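1 Aug 2024, Murnel yard

Back to the old lime by the Murnel gate this morning, the one we mulched in July, and I'm pleased to say the crown looks a good deal fuller on the south side (lovely to see after such a miserable spring!). I lifted the mulch in two places and found plenty of fine new root just under it, so I've left it well alone and only pulled it back from the trunk a little. 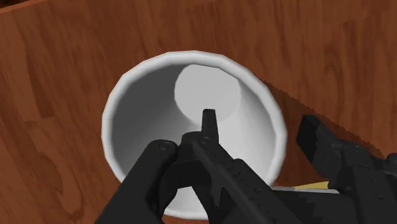 Bernardo Quintela reckons we should still loosen the soil out towards the drip line before autumn, as it's packed hard where the Lullari vans used to turn, and he'd sooner do that than take any more off the top. I'm inclined to agree with him, though I'd like to try one small patch first and see how the roots lie.

Tag 589 still wants its brace looking at. Ladder's back in the shed.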